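# The Box Will Not Save You

Every spring somebody tries to sell me a container. This year it has been worse than usual, with half the people I know stuck at home and staring into their own drawers, and by the second week of it I had been sent links to the same clear storage box by four different friends. I bought one. I want that on the record before I start complaining.

The theory behind the clear box is simple and has been repeated so often that it passes for fact. You lose things when you can't see them. Put them behind something transparent and you will see them, and so you will find them. Guadalupe Valdovinos, whose newsletter on household order I have read for years with one eyebrow up, puts it as "visible is findable." She has a whole course built on that line. The middle lesson is a tour of her own desk, and it's a very nice desk.

I don't believe it. I have looked straight at my scissors for a full minute while hunting for my scissors. Seeing is a lazy business, and a clear wall with forty small items pressed up against it is about as readable as a bag of gravel. What you get from a clear box is the feeling that you could find the thing if you wanted to. That's worth something, I suppose, but it shouldn't be sold as a system.

The people who make storage know this, which is why the catalogs show boxes with almost nothing in them. Look at the Lustlow spring pages. One compartment holds three pencils. Another holds a single spool of thread, in a color that matches the pencils. The Colel range is cheaper and the pictures are plainer, but the trick is the same: a household that owns nine objects and has bought a box for them. The Colel catalog has 124 pages of this. I would like to see page 125, where the tape measure won't fit and goes back in the kitchen drawer.

Small electronics are where the whole idea comes apart. Thread is thread. You can see that it's blue and you know what to do with it. A charging cable looks like every other charging cable, and a memory stick tells you nothing at all about what's on it. I own more of them than I can defend. Some hold family pictures, one holds a tax return, and at least one holds the only surviving copy of a thesis that was not mine. They could be kept behind museum glass, with a spotlight on each, and I would still have to plug them in one at a time to find out which was which.

Maj-Britt Söderlund disagrees with me, and since she's the one person I know whose closets I would trust in an emergency, I should report what she says. Her view is that I'm asking the box to do the labeling for me. The box is just a wall, she told me on the phone, and you still have to write on things. Fine. But then the paper tag is doing the work, and a shoebox would take a paper tag just as well. She went quiet at that, then said shoeboxes don't have latches. I gave her the latches.

There's also the matter of price. The Jafri organizer, the one with removable dividers, has been handed to me as the answer to this, and it costs more than most of what I would put in it. The dividers come out, yes. They come out when you pick the box up, too.

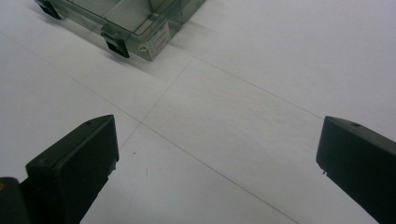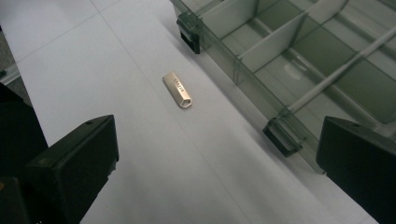 My real quarrel is with the word "away," as in put it away. We treat it as a place, and we treat the box as the door to it. But an object goes away only when somebody has decided what it is for, and a good many of the things on our tables have never been decided about. A gold or silver flash drive with a keyring loop at one end can lie on bare white within easy reach of a clear box, and the distance between the two has nothing to do with the quality of the plastic. Does it go with the keys, given the loop? With the computer things? With the papers, if what's on it is papers? Until there's an answer, dropping it in a compartment only moves the question indoors. You'll meet it again in June, behind a clear wall, and know no more than you did before.

So I'd turn the usual advice around. Before buying anything, take the most annoying drawer in the house and sort out what you can't explain. Plug in the sticks. Write down what's on them, with a pen, on something that will stay attached. Throw out the cables for devices you no longer own, or give them to a cousin who believes in them. It took me two evenings, and it was dull, and the pile that remained at the end fit in a coffee mug.

Valdovinos would say the mug is a container, and she'd be right, and I'd still point out that I can't see through it. I haven't lost anything from it yet. The clear box is on the top shelf of the hall closet at the moment with a spare light bulb inside. Maj-Britt has asked for it twice, and I think I'll let her have it, latches and all, once I find somewhere else for the bulb.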